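Sweet peas, round three

Posted 03/01/2023 by Siyabonga Du Plessis

I have a confession to make, which is that I've started next year's sweet pea list already and this year's aren't even finished. There are still a few hanging on down by the tank, all short stems and crispy bottoms, and I keep picking them because I can't stand to stop. One little jar by the kitchen sink and the whole room smells like my gran's front hall!

For anyone new, this is my third go at growing flowers for cutting. The first year I grew zinnias and powdery mildew. The second year I put in a proper bed along the side fence, had a fight with the snails and mostly lost. This year I decided to do sweet peas properly, with trenches and string and a notebook, and I'm so glad I did.

The trench was the big change. I dug it in late summer, a good spade and a half deep, and filled the bottom with old manure, shredded newspaper and whatever was in the kitchen bucket. Then I left it alone for weeks. Our soil is grey and a bit sulky and water runs straight off it, so getting something spongy down low made a huge difference. I put a handful of lime through the top as well. My neighbour over the back thinks lime is for footy ovals, but he did come and ask for a bunch in August, so there you go.

Seeds went in early in autumn. I soaked half of them overnight and didn't soak the other half, and I couldn't tell you which were which by the time they were up. So I won't bother next time. What I will do again is cover them, as the mice had a lovely time with the first row. I used an old fridge shelf with bricks on the corners - ugly, but not one seed went missing after that.

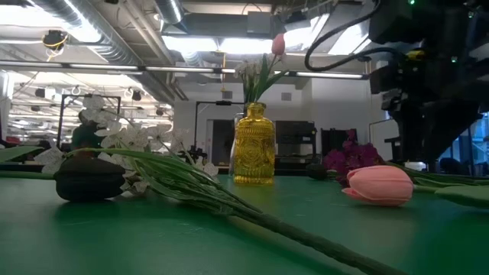
Varieties! I grew three, all from a seed swap, and two of them had names written on the envelope that I can't find in any catalogue. The one marked Brovetti was my favourite by miles. It's a deep wine colour that goes almost navy as it gets older, with a scent you can smell from the back step. Hajdu was a creamy white with a pink edge, very frilly, and a bit shy about flowering until the days got longer. The third envelope just said "tall mixed" and was tall and mixed. If anyone knows where the Brovetti came from originally please, please leave a comment. I've saved a good pinch of seed and will happily post some out.

For climbing I strung jute up and down between two wires. It looked beautiful for a month and then the wind got it. Half the row lay down one night like it was tired, and I spent a cold morning in my dressing gown tying everything back up with strips of old T-shirt. Next year it's reo mesh. My brother-in-law has a sheet of it behind his shed that he's been "about to use" since they built the place.

Picking is the bit I love most. Once they get going you have to pick every second day, no excuses, or they set pods and pack it in. I'd go out before work with the scissors and a bucket with a few centimetres of water in it. Cut them when the top flower on the stem is still closing up its mind about opening, if that makes sense. They last longer that way. In warm weather I got four days out of a bunch, five if I changed the water and kept them off the windowsill.

I tried all the vase tricks too. Sugar and a drop of bleach worked well. A copper coin did nothing at all that I could see. A shot of lemonade made the water go cloudy and smell like a bus shelter. I also had a sachet of flower food left over from a birthday bunch, and it was no better than the sugar.

Now for arranging, where I'm still very much a beginner. I've been cramming everything in one jar and calling it rustic. But I went to a morning class at the community hall and learned to put the greenery in first, crossing the stems over each other at an angle so they make a sort of net, and then slot the flowers in between. It's so simple and it changed everything. The other thing I picked up is to leave a couple of stems sticking out much further than feels right. I kept wanting to snip them off! They give the whole thing some air, though, and sweet peas look silly in a tight ball anyway, with all those curly tendrils trying to get out.

I also want more foliage in the garden for this. I've been pinching bits of the hedge, and mint (lovely until it droops), and fennel from the lane. I've put in some bupleurum and a scented geranium that came as a cutting wrapped in wet paper towel. The geranium is already the size of a dog.

And bulbs. I've been staring at tulips for months. We're really a bit warm for them here and you have to chill them in the fridge for weeks beforehand, well away from the apples, which means giving up the crisper. I reckon it's worth it for one spring. I'd like a pink and something very dark, planted close together in the two big pots by the door so I can drag them into the shade if we get a hot spell.
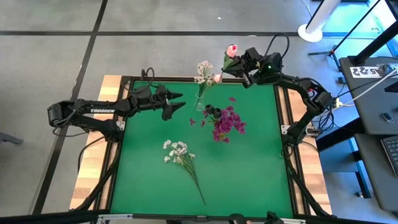 What's going in next

So the plan, such as it is. The sweet pea bed gets a rest and a crop of beans, and the sweet peas move to the other side where the passionfruit died. I'll start the new trench as soon as it's cool enough to dig without swearing. I'm aiming for 80 plants, up from nearly half that, and yes I know how much picking that is.

The tulips get ordered early, as the dark ones always sell out first. I'll try a few ranunculus again too, even though last time I planted them upside down (claws go down, everyone, claws go DOWN).

I'm also going to write proper labels. Pencil on cut-up blind slats lasts for years, according to the lady who ran the class, and permanent marker doesn't. I can vouch for the second part. There's a whole row of blank white tags in my front bed and I have no idea what's about to come up.

If you've got a sweet pea you love, tell me which one. I have room for one more. Maybe two.

Recent posts
Snails: 1,000, Me: 0
What I did with the passionfruit frame
Drying statice in the laundry
A very long post about compost
Seed swap haul, with bad handwriting
The zinnias are back and so is the mildew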